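Praluston Tabletop Gripper Kit

Sold by Lodetitz. Price: $1,730. Lead time: 3 weeks.

Kit includes the gripper, one set of spare fingers, a mounting plate and the controller. The arm is sold separately. Fits Riltari arms with the standard wrist flange; check your model before ordering.

Planning your budget
Allow for a second set of fingers in the first year if you handle plates or trays every day. Spare sets are $48. Orders of 20 or more sets ship free.

Planning your space
Any flat, steady table will do. Tape can be used to mark positions while you work out a layout. Start with dishes and trays you already own and buy fixtures later.

Returns are accepted on unopened kits only. 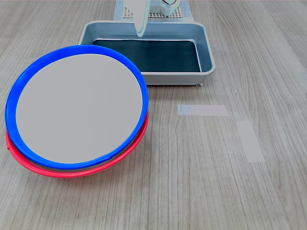 Ahmadpour wrote to ask that the flange size be printed on the quote as well, having ordered the wrong adapter the first time.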